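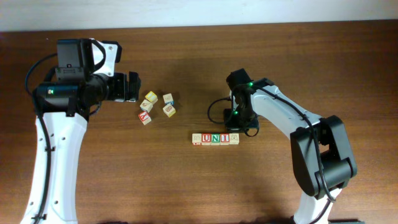

Jul 12, 2020

Back on the two-arm block job, shed bench. Started late, had to re-route the left cable first. Kept catching on the elbow.

Word is UNI, picture block either end so the jaws have something to push on that isn't a letter. Ashwin's idea from May, still good.

Speed down to 40 percent both sides. At 70 the right arm overshoots and knocks the row crooked. Logged as run 403. Shoulder offset on left changed again, now 1159 counts, wrote it on the tape so Shufen doesnt have to ask.

Plan for the squeeze: right jaw goes on first and holds, left closes slow. Both moving at once = row bows in the middle. Colour of the borders doesn't matter to the script, only the order. 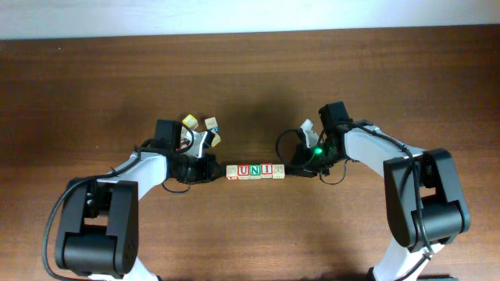 Do we need to re-zero both arms after every power cycle?
Only the left, until the new encoder cable gets here from Levudura.

To do: shorten wrist loops, both arms. Ask Lingyun re spare horn screws. Back up teh config before touching anything.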